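22. Mai 2018

Heute den Kozan endlich auf den großen Rechner umgezogen. Das Projekt liegt seit November auf dem Laptop und lief dort nur noch, wenn ich die Hälfte der Spuren eingefroren hatte. Installation ohne Probleme, die Lizenz musste ich zweimal eingeben. Danach Neustart, Puffer auf 112 Samples gestellt. Ein krummer Wert, aber die Karte nimmt ihn, und bei kleineren Werten knackt der Hall.

Am Vormittag die Presets durchgesehen. Angeblich sind es 2,000, so steht es auf der Seite von Lukis, mit Komma wie bei den Engländern. Davon brauche ich vielleicht ein Dutzend. Die Flächen sind mir fast alle zu breit, die Bässe zu laut eingepegelt. Gut sind die gezupften Klänge in der Bank Fumero. Den dritten davon habe ich genommen, den Filter weiter zugemacht, den Anschlag weicher gestellt und als eigenes Preset gespeichert.

Mittags Brot und der Rest Linsensuppe. Wäsche gemacht. Eine Dreiviertelstunde nicht am Rechner gesessen.
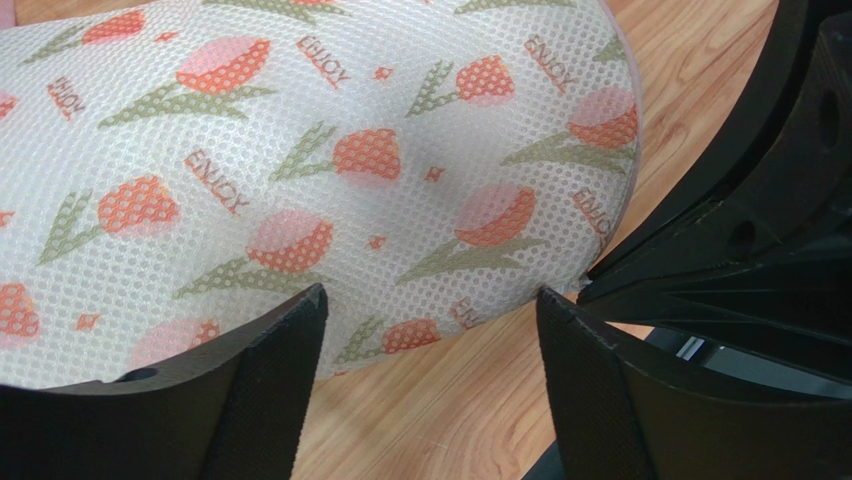
Danach die Strophe vom zweiten Stück neu eingespielt. Die alte Fassung war hart quantisiert und klang auch so. Jetzt alles von Hand, nur die Eins in jedem vierten Takt habe ich gerade gerückt. Die Dynamik ist besser. Im Kozan kann man die Velocitykurve pro Preset speichern, das fehlte in der alten Version. Ich habe sie unten flacher gemacht, weil meine Tastatur bei leisen Tönen springt.

Der Arpeggiator macht noch Ärger. Wenn ich das Tempo im laufenden Betrieb ändere, hängt er einen Schlag hinterher und fängt sich erst nach dem nächsten Stopp. Habe es mit zwei Hosts probiert, in beiden dasselbe. Fehlerbericht geschrieben, mit einer kleinen Projektdatei dabei. Die Antwort kann nach Auskunft der Supportseite bis zu 30 Tage dauern. Bis dahin schreibe ich die Noten eben aus. Es sind nicht viele.

Prozessorlast liegt mit 5 Instanzen im grünen Bereich. Auf dem Laptop war bei der dritten Schluss. Ich lasse trotzdem den Hall auf einem gemeinsamen Weg, das klingt auch mehr nach einem Raum.

Gegen Abend eine Rohfassung exportiert und ins Forum gestellt, in den Faden zum Update. Dazu die Frage, ob noch jemand das mit dem Arpeggiator hat. Dann Abendessen.

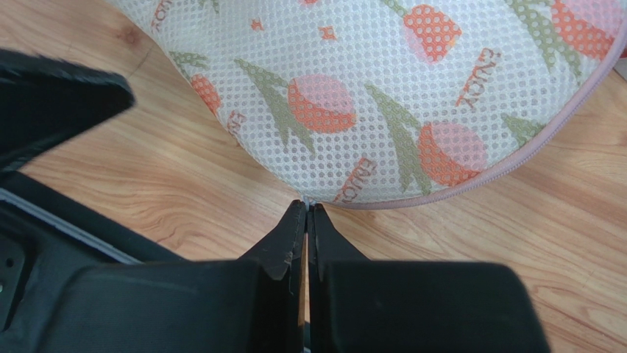 Tradamthorpe schrieb zurück, bei ihm trete der Fehler auch auf, aber nur, wenn die Synchronisation auf »Host« stehe. Mit der internen Uhr laufe alles sauber, man müsse das Tempo dann allerdings im Plugin selbst eintragen. Die Strophe gefalle ihm, der Bass sei ihm zu weit vorn.

Das mit der Uhr gleich ausprobiert, stimmt. Für dieses Stück reicht es, es hat nur einen Tempowechsel, und den kann ich mit einer zweiten Instanz überbrücken. In den Fehlerbericht habe ich es nachgetragen. Den Bass habe ich zwei Dezibel zurückgenommen und bei den tiefen Mitten etwas weggenommen. Über Kopfhörer besser - über die kleinen Boxen höre ich keinen Unterschied.

Sicherung auf die externe Platte gemacht, das alte Projekt bleibt vorerst auf dem Laptop. Morgen die Brücke. Dafür brauche ich noch einen Klang, der kürzer ausklingt, vielleicht auch aus der Bank Fumero.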